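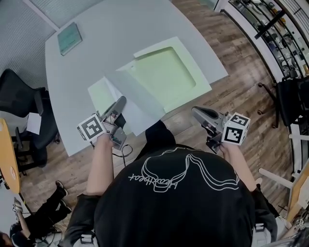 As duas pinças de mão sobre a mesa branca, com os cubos de marcadores virados para fora.

Galeria da bancada: como cuidamos do par de pinças

Pediram-me tantas vezes para mostrar como tratamos das pinças que resolvi juntar tudo numa página só. Eu trabalho na oficina da Siltmont há uns tempos e o par de pinças de mão é, de longe, o equipamento que mais me passa pelas mãos (e o que mais me dá dores de cabeça, mas gosto dele na mesma!). A foto lá de cima é do trabalho na mesa grande, e o resto são as minhas notas, por partes, mais ou menos pela ordem em que costumo fazer as coisas.

Os dedos
São prateados e curvos, e a curva importa muito mais do que parece. Passo um pano com álcool na face interior e depois fecho a pinça devagar sobre uma folha de papel. Se a folha escorrega de um lado, o dedo está torto ou o parafuso da base cedeu. Já me aconteceu andar uma manhã inteira atrás de um problema de software e era um parafuso com meia volta de folga...

Os cubos de marcadores
Cada pinça leva o seu cubo branco com os padrões a preto. Limpam-se a seco, sempre a seco. Uma vez usei um limpa-vidros e a tinta ficou cinzenta nos cantos – o Chiến Trương ainda hoje me lembra disso quando vai ao armário buscar panos. Se um canto está riscado, não vale a pena retocar com caneta, imprime-se uma face nova e cola-se de novo com a ajuda do gabarito.

O cabo
O da esquerda fica pendurado a fazer um laço em direção ao chão, dá para ver na foto. Gosto dele com folga. Quando o prendíamos curto, junto à mesa, puxava o punho para baixo e a ficha sofria. Agora verifico a ficha a cada 600 ciclos e troco o cabo inteiro aos 3.000, mesmo que ainda pareça bom.

A mesa
Branca, grande e o mais desimpedida possível no meio. Nesta foto há uma folha de papel meio dobrada para cima, perto do centro, e à direita um tabuleiro quadrangular verde-claro com um rebaixo quadrado. Papel e tabuleiro são ótimos para experimentar as pinças: o papel denuncia logo a folga, e uma borda rígida mostra se os dedos chegam alinhados.

Calibração
Começo pela esquerda, por hábito. Abrir tudo, fechar tudo, registar os dois valores, repetir. Depois a direita. A Mercy Lyimo prefere fazer as duas ao mesmo tempo e é mais rápida do que eu, confesso, mas eu perco-me nos números! Os registos vão para o Bullen, que é a nossa folha de manutenção (o nome vem de um projeto antigo e ficou).

Peças de reserva
Temos uma gaveta com dedos, parafusos e faces impressas para os cubos. Os parafusos vêm da Flonberg em caixas de 500 e duram uma eternidade, exceto os pequeninos da base, que desaparecem no soalho de madeira com uma facilidade impressionante. Se vierem cá à oficina e pisarem um, é nosso, por favor devolvam.

O que ainda falta
Quero trocar o fecho do suporte da direita antes de novembro e etiquetar os cabos nas duas pontas. Também ando a pensar numa capa para os cubos, para quando as pinças viajam na mala – a espuma de origem larga um pozinho que se agarra às faces. Se alguém tiver uma boa solução para isso, escrevam-me aqui em baixo nos comentários.

Página atualizada em 23 de agosto de 2025.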